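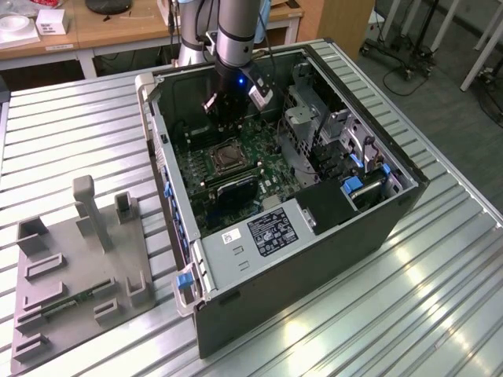

Inside the Towers: Gallery from the Clenach Workshop

The office at Betedstead replaced its desktop computers in December, and almost 300 of the old ones came to Restau for stripping and sorting. They are a business model with a dark gray shell and a side panel that lifts away. The notes below cover the parts inside, in the order our bench guide lists them.

Motherboard
A green board in the lower left of the case. The CPU socket is empty, with its metal retention frame still in place. Boards are bagged one at a time and stacked 20 to a crate.

Memory slots
The black bank to the left of the socket. Any memory we find goes in the anti-static tray, sorted by size.

Expansion card
Black, with a blue-gray label, seated in the board below the socket. Cards that pass a test go back on the shelf at the Ajayi Street store.

Power supply
The silver box with the black regulatory label on top and a small barcode sticker beside it. We keep the label on – the buyers ask for it. Units are never opened at Clenach.

Drive cage
Silver metal, on the right side, with three blue plastic release tabs. The largest sits low, near the black drive bay cover. Drives are logged by serial number and stored in the locked cabinet until they are wiped.

Side rail
Gray metal with a row of small blue latches, and a hinged handle at the front lower corner. Snapped latches are the most common damage in this batch. We have set aside 13 good rails for spares.

Empty cases
Steel goes in one bin and plastic in another. The first 6 pallets have left the building, and the rest will go when the yard has room.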